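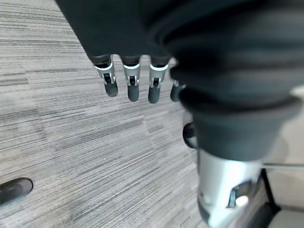

Faustine Chevalier
Staff writer, Poststead

Sheyla Sotelo picked the gray striped carpet first and let everything else follow. "I wanted a waiting room you could nap in," she tells me, laughing – and I nearly did!

She furnished it for Gruston in October, on a budget of $2,810. The tub chairs took most of that. "I sat in 34 chairs," she says. "My back remembers every one."
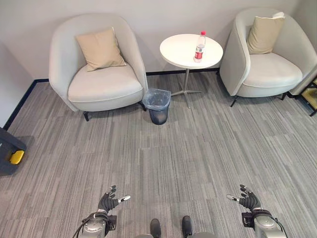

The two tub chairs, with their beige pillows and the little round table.

I asked about the pillows. "People hug them while they wait," she says. "So I keep 2 spares in the closet."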